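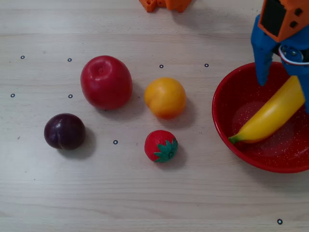 28 December 2020, bench 2, small arm

Today I worked on the gripper only. Gunārs wrote in the log that the left finger comes late when it closes, so the pair does not meet in the middle and round things are pushed away before they are held. He was right. I took the two blue fingers off the orange housing and looked at the screws first. One was turned almost half out. The printed hole behind it is worn a little oval, still good for some weeks I think, but we must print a new housing in January. Darius has the file, the last version is from September.

What I did:

Power off, arm supported by hand. Please do not let it fall on the table, it has marked the wood before.
Screws cleaned, a very small drop of thread glue, tightened by fingers and then a quarter turn more. Not more than this, the plastic will crack.
Servo horn moved back by one tooth. Closed position taught again.
White and red wires pushed back between the fingers, so they have a free loop when the jaw is fully open. Before, they were pulled tight at the end of the movement.

After this I ran the normal pick and place with the play fruit and the red bowl, 100 cycles, speed as before. Two misses, both with the strawberry. It lies on its side and the green leaves catch on the finger tip. The banana is fine if it is gripped across the middle, near the end it turns in the jaw. I did not change the grip points, this is for Shewit to decide.

The circles on the table top are still readable to the camera, so I did not do the calibration again. Wipe the table with a dry cloth only. The cleaner from Werkalari takes the ink away.

Still open:
- new housing, with a metal insert in the screw hole (ask Sinan if we have any left)
- servo becomes warm after long runs, I want to measure it properly
- spare finger set, we have only the left one in the drawer

Arm is parked and the supply is switched off at the wall.

O. Navickas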